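About Us

Stostholm Dance & Movement. Folk, swing, tap, beginner ballroom. Kids and grown ups. Classes in Sesdale, shows wherever there's a floor.

Who we are

Small school. Started with one evening class in the hall behind the Petridis bakery, tap only, nine people on the list and a CD player that skipped. Zdislava Polák taught it. She still teaches it, same evening slot, different CD player. We now have 18 classes running in a normal week, plus the holiday workshops, plus whatever the schools ask us for.

We're not a competition school. Some of our students do compete and we'll help with that if you ask, extra coaching is billed separately, see Prices. Most people come because they want to move around to music after work and maybe do the spring show. That's fine by us. No audition for anything except the performing group.

What we teach

Tap (all levels, kids from age 7)
Lindy hop and East Coast swing
Beginner ballroom, six week blocks
Czech and Slovak folk dance, Zdislava and Vendula
Saturday-style family session, run during school breaks only, parents join in free
Wedding dances, private, book early please

Shoes: soft soles for everything but tap. We have loaner tap shoes in most adult sizes, kids sizes are hit and miss. Ask at the desk before you buy, teh shop in Gudthorpe will give our students a bit off if you mention us.

The teachers

Zdislava Polák, founder. Tap and folk. Danced in a touring folk ensemble through her twenties, then moved here and taught school PE for years before going full time with this. Strict about counting out loud.

Kvido Trnka. Swing and ballroom. Also does our music, so if you liked a track in class ask him and he'll email the list. Takes the wedding couples. Can get you through a first dance in three lessons if you practice in between, if you don't practice it's more like six.

Vendula Vávra. Folk, kids tap, costumes. Nearly everything you saw on stage in April went through her sewing machine.

Kvido Tóth. Yes two Kvidos. This one teaches the teens and runs the performing group. Email the right one!!

Hollis Strickland. Front desk, bookings, the newsletter, invoices. If you've phoned us you've talked to Hollis.

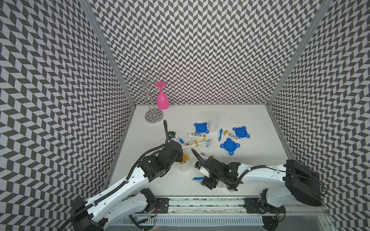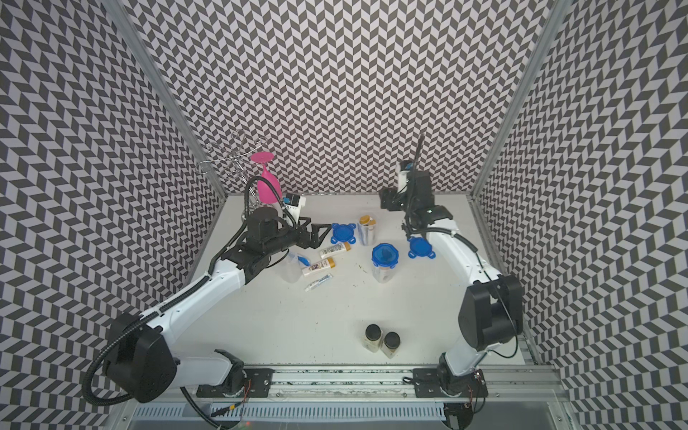
Shows and events

The performing group does festivals, street fairs, company parties, school assemblies, care homes. Usual set is 20 minutes or 40 with a join-in section at the end. We need a flat dry floor and one outlet. For tap we bring our own boards, takes us half an hour to lay them so build that in to your schedule. Outdoor gigs we need a rain plan from you in writing.

Spring show this year was at the Gudthorpe playhouse, 402 seats, sold out the second night and nearly the first. Thank you to everybody who came. The bucket collection raised $2125 and all of it goes to the bursary fund, which pays class fees for kids who couldn't come otherwise. Applying is one short form, Hollis has it, no proof of anything needed beyond a parent's signature.

Schools and groups

We come to you. One-off workshops or a full term. Elementary groups get folk or tap (no shoes needed, we do it in sneakers), middle school and up usually want swing. Max 30 in a hall, less in a classroom with the desks pushed back. All our teachers are background checked and first aid trained, paperwork sent ahead if your office wants it.

Where to find us

Upstairs studio, Mill Lane, Sesdale. Door is on the side, not the front, green, buzzer says STOSTHOLM. Stairs only at the moment, sorry. For step-free classes we use the ground floor hall round the corner, same teachers, tell Hollis when you book and we'll put you in the right group. Parking on the lane is free after 6.

First class is free in any style. Just turn up ten minutes early and fill in the form. After that pay as you go or buy a block.

Desk is open afternoons from 3. Leave a message if we don't pick up, we're probaby in class.

Page updated 2 May 2025. Summer timetable coming, ask to be put on the list.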